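3. Materials and Methods

3.1 Participants

Children were recruited through four preschools and two primary schools in the Tralarstead district. Letters went home with 1,193 families, and 1,019 returned the consent form. From these we drew the test sample by age band (three, four, five and six years), balancing each band for sex and for the language spoken at home. Children with a known problem of vision or hand movement that would make block building tiring were not tested, but were offered a play session of the same length. Twenty-one children began the task and did not finish it. Their data are left out of all analyses except the one on stopping time in Section 4.4.

Parents filled in a short form on play at home. It asked which building toys the family owned, how often the child used them, and whether an older brother or sister used them too. Answers were coded on a five-point scale by the second author, Yulan Meng, and by a second coder who did not know the child's age or score. Where the two coders differed by one point, the mean was used. Where they differed by more, the form was read again by both.

3.2 Task and procedure

The task follows the copying procedure of our earlier pilot, with two changes. First, the child sees the finished model only, and never sees it being built. In the pilot, a number of younger children copied the order of the tester's hand movements and paid little attention to the model itself, which raised their scores on models with a simple order of steps and lowered them on the rest. Second, the model stays in view the whole time. We wished to measure how children read spatial relations between parts, and a memory load would have made the scores of the three-year-olds hard to interpret.

Each child sat at a low table across from the tester. The tester placed the model on the child's left, put a tray with the needed bricks and two extra ones on the right, and said: "Can you make one just like mine?" No help was given. The child could turn the model but not take it apart. A trial ended when the child said it was finished or when four minutes had passed. Two practice models of two bricks each came first. Feedback was given on these and on no others.

The test set had twelve models, given in one of three fixed orders. Sessions were run by Ehsan Orakzai and Conall Mac Suibhne, each testing half of every age band. Score did not differ by tester in any band.

3.3 Design of the models

Models were grouped into three levels. Level 1 models have three bricks, all lying flat and stacked with edges parallel. Level 2 models have four bricks and include one overhang, so that at least one brick is held up at one end only. Level 3 models have five bricks and add two features that the pilot showed to be hard: a brick that runs across the line of the one next to it, and an open space beneath the structure, enclosed by two legs. Figure 3 shows a model of this level.

The open space deserves a comment. A child who attends only to which brick touches which can produce a correct list of contacts and still close the gap, usually by sliding one leg inward. We therefore score the gap on its own. The crossing brick serves a related purpose. It can be placed at the right height and in the right color order while pointing the wrong way, and the two kinds of error separate cleanly in the older bands.

Color was used to make parts easy to name in scoring. Color was allowed to repeat within a model, which prevents the child from matching bricks one to one by color alone. A pretest with adults at the Andix laboratory found no difference in building time between models with and without a repeated color.

Figure 3. A five-brick model with an open space between a yellow leg and a green leg. The orange brick runs diagonally across the stack; lime green is used twice. 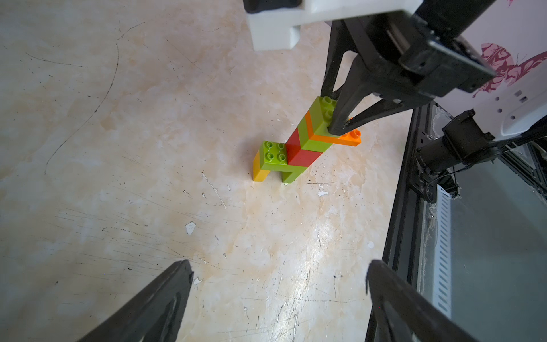 3.4 Scoring

Finished structures were scored from photographs by two raters, Jianhua Jin and Shota Aoki, who worked apart. Each model was broken down into relations between pairs of touching bricks. For every pair, one point each was given for the correct vertical order, the correct direction of the upper brick relative to the lower one, and the correct offset in studs. An offset that was wrong by one stud received half a point. Level 3 models carried one more point for the open space, given only if both legs were present and did not touch.

Raw points were divided by the highest possible score for the model, so that all models run from zero to one. Bricks left in the tray were counted as missing, and every relation that involved them was scored zero. Use of an extra brick was recorded but not penalized. Structures that fell apart before they could be photographed were scored from the session notes if the tester had marked the trial as complete, and otherwise were dropped.

Mirror-image copies were a special case. Under the rule above, a perfect mirror image loses all offset points on one axis, which places it below many structures that bear little likeness to the model. We followed the pilot in scoring such copies twice, once as built and once after reflection, and we report the first score throughout. The second is used only in Section 4.3.

3.5 Analysis

Scores were entered in a mixed model with age in months, level, and home play as fixed effects, and child and model as random effects. Confidence intervals come from 4,000 bootstrap samples drawn at the level of the child. The three presentation orders were tested as a further fixed effect and dropped when they did not improve fit.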